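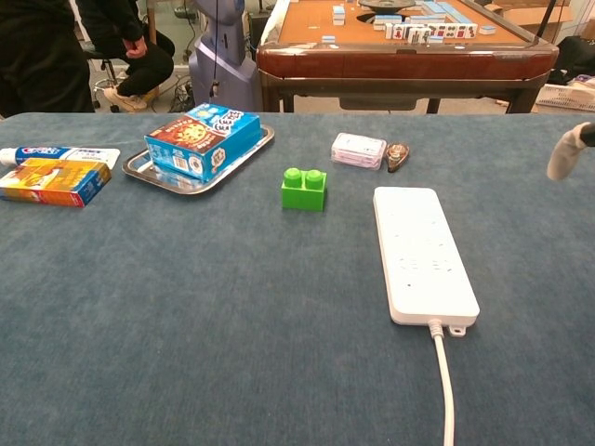

4. Setting up the Jeststead parcel scale

Read this section before you weigh anything. Setup takes around 30 minutes, most of it waiting for the scale to settle at room temperature.

4.1 Placing the scale

1. Choose a level surface that does not flex when you lean on it. Keep the scale away from fans, heating vents and open windows.
2. Lift the scale out of the carton by its base. Do not lift it by the weighing plate.
3. Remove the red transport screw from the underside and keep it. You will need it if you ship the scale again.
4. Turn the four feet until the bubble sits inside the ring on the back panel.
5. Leave the scale switched off until it has settled.

Note: Carpet and soft mats give low readings. If you have to use one, put a rigid board under all four feet and level the scale again.

4.2 Connecting power

1. Plug the adapter into the scale first, then into the wall outlet.
2. Press and hold ON. The display runs through its segments and then shows 0 g.
3. If the display shows a number other than zero, press TARE once.

Caution: Use only the adapter supplied. Adapters from the older Nimon scale have the same plug but a different voltage, and they will damage the display board.

4.3 Calibrating

You need the 700 g reference weight from the accessory bag.

1. Clear the weighing plate and press CAL. The display shows C-0.
2. Wait for the beep. The display changes to C-700.
3. Put the reference weight in the middle of the plate and take your hand away.
4. When the display shows END, remove the weight and press ON.

If the display shows Err 226, the plate moved during calibration. Check that the transport screw is out and start again from step 1.

Recalibrate after moving the scale to another room - even a short move can change the level.

4.4 Weighing small packages

1. Place the package flat, with its longest side across the plate.
2. Wait for the small circle at the left of the display to stop blinking.
3. Press HOLD to keep the reading while you write the label.

Items that hang over the plate can be weighed as long as they touch nothing else. For loose items, put an empty bin on the plate, press TARE, and then fill it. The bin counts toward the maximum load.

Guide revised Feb 21, 2026. Text by Diệp Quách, checked by Florante Agbayani.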